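Office Waste and Recycling: Frequently Asked Questions
Trevance Building Services

Who is responsible for emptying desk-side bins?
Each office empties its own bins. Building Services collects from the service corridor on each floor at 4 p.m.

What belongs in a Residual Waste bin?
Used tissues, food-soiled wrappers and other items that cannot be recycled. Paper, bottles and cans go to the recycling station by the elevators. Batteries and cables must be handed in at the Kettani desk.

How should a full bag be removed?
Place the bin on a flat, steady surface. Gather the top of the bag, twist it closed and lift it straight up with both hands. Gloves are recommended.

What if the bag sticks to the bin?
Loosen the rim on all sides and let air in before lifting. Do not pull on one corner. 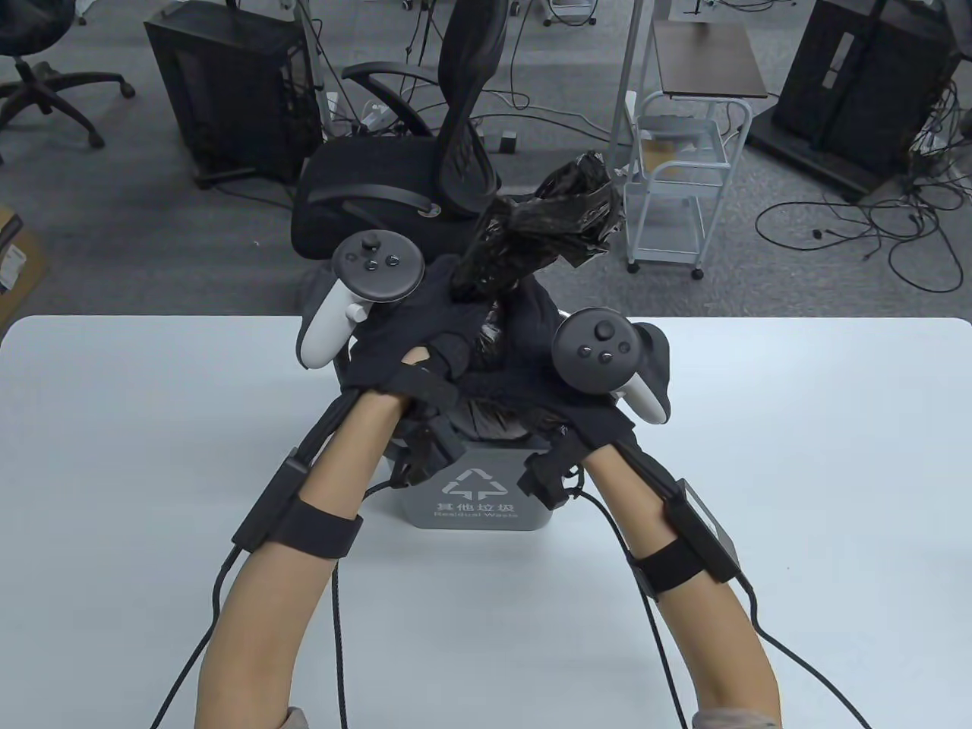
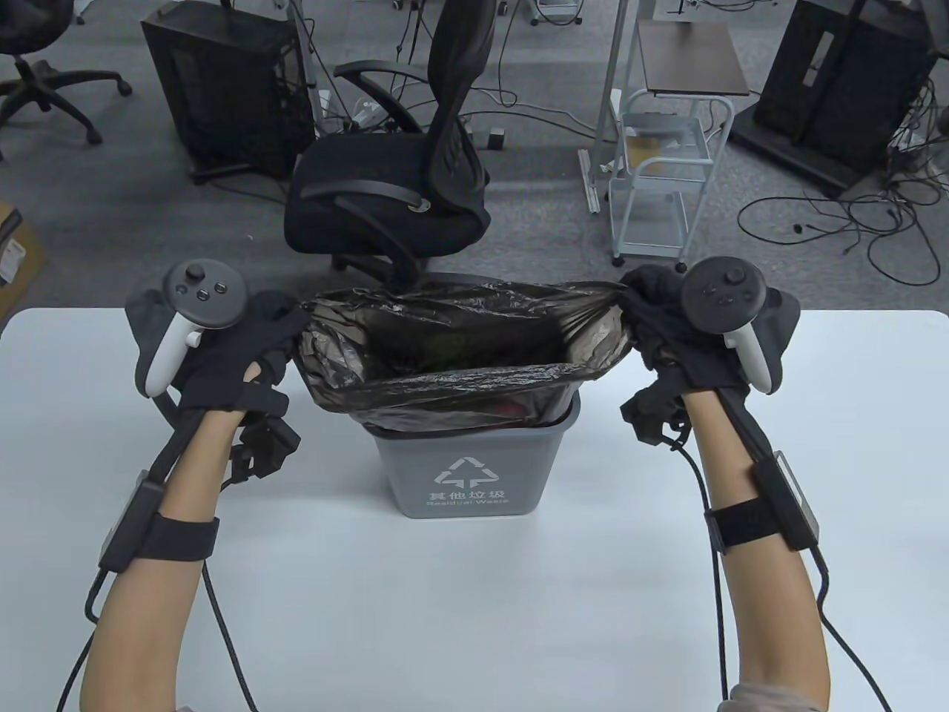 Residual Waste bin with black bag, handled with gloves at the rim and top of the bag.

Which bags should be used?
Use only the 60-liter bags issued by Building Services. They are supplied in cartons of 300 and may be requested from Ama Yakubu.

How full may a bag be?
Please leave enough room at the top to tie a knot. Heavy contents should be divided between two bags.

May bins be moved to another room?
Yes, with prior notice. Relocation requests are reviewed by Adom Atinga, usually within two working days.

Are liquids accepted?
No. Empty all cups and bottles in the pantry sink first.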